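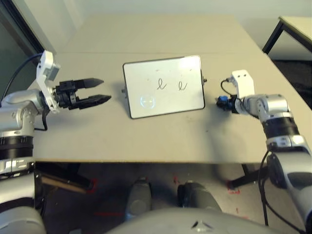 From: deltusham-penfolk list
Date: 2026-10-05
Subject: Re: Lowercase loops and the dreaded l

Hi all,

Catching up on the list after a busy stretch at work, and I can't let this one go by without sticking my oar in, so here goes.

> I have been working through the Skarkach copybook since May and I'm fine
> on almost everything except the tall loops. My l's either come out as
> skinny sticks or they balloon and lean over on the next letter. My h and
> k are not much better. The book says to "lift lightly and turn without
> haste," which means nothing to me. Does anybody have a drill that helped?
> Also, is it worth switching pens at this point? I'm using a Vusa fine
> and it scratches on the way up.

Oh, I feel this in my bones. I got stuck on the very same page! I think I spent longer on l than on all the capitals put together, and I still have a notebook in the hall closet with nothing in it but crooked loops.

First the pen, because that part is easy. If it scratches on the upstroke you are probably pushing too hard, or you have the nib rolled a little to one side. I did both. Try holding it farther back than feels right, like an inch farther back, and write a line of l's so light you can barely see them. If it still scratches after that, go ahead and try another pen, but I wouldn't spend money yet. I use the Vusa medium and it's a lot more forgiving on cheap paper (the fine is lovely on good paper and miserable on everything else, in my opinion, and I know some of you will write in to disagree).

Now the loops. What fixed mine was going big. I mean silly big. I quit the copybook for a while and wrote l's a foot tall on the back of some leftover wallpaper with a fat marker, using my whole arm from the shoulder. You can't fudge a loop at that size. Mine had a flat spot right at the top, every single one, because I was stopping there to think about where to go next. Once I saw that I couldn't stop seeing it, and it was in my h and my b and my k too. So I kept the arm moving through the top and did my thinking on the downstroke instead, where it does less harm.

After the wallpaper I came down in steps. Hand-high, then finger-high, then two lines of ordinary ruled paper, then one. I did 80 a night, which sounds like a punishment but goes by fast if you have the radio on. I'd write them in pairs, ll ll ll, and then put vowels around them. "Hello" and "lily" and "yellow" are all good. "Parallel" is a beast and I'd save it for a day when you're feeling strong!

About the ballooning. Look at where your downstroke crosses the upstroke. It should cross pretty near the top of your small letters, where the top of an a or an e would be. If it crosses lower than that you get the fat balloon, and if it crosses way up high you get a tiny loop on a long stalk, like a needle. I drew a pencil line across the page at that height and aimed for it. Then I erased the pencil and cheated by drawing it back in fainter. It took me a couple of weeks before I could do without it.

The leaning is a paper problem, or it was for me. I'm right-handed and I had my page dead straight, so by the end of each line my elbow was jammed into my ribs and everything tipped over. Turn the page counterclockwise a bit and slide it up as you go. (Lefties, please chime in, I have no clue what the equivalent is and I'd like to know for my niece.)

As for the Skarkach book, I love it but the instructions are so stiff. I believe it's a translation and you can tell. The Cieślak exercise sheets cover the same letters with way less talk and bigger models to trace. There's a set of 5 sheets just for loops, and sheet 3 is the one you want. I have spares, so if you send me your address off list I'll drop a set in the mail. If you go looking for it secondhand, the order number on mine is 2811, though they may have changed it.

One more thing and then I'll hush. Don't compare your l's to the ones in the book. Compare tonight's to the ones you did a month ago, so do keep the old pages even if they make you wince. I threw out most of my early ones and I wish I had them.

Oh, and for whoever asked about blotting paper last month, the stationery shop in Deltusham has it again, on the bottom shelf behind the envelopes. They only had the pink when I went in.

Happy looping, and do let us know how the big ones go!

Your friend in the inky sweater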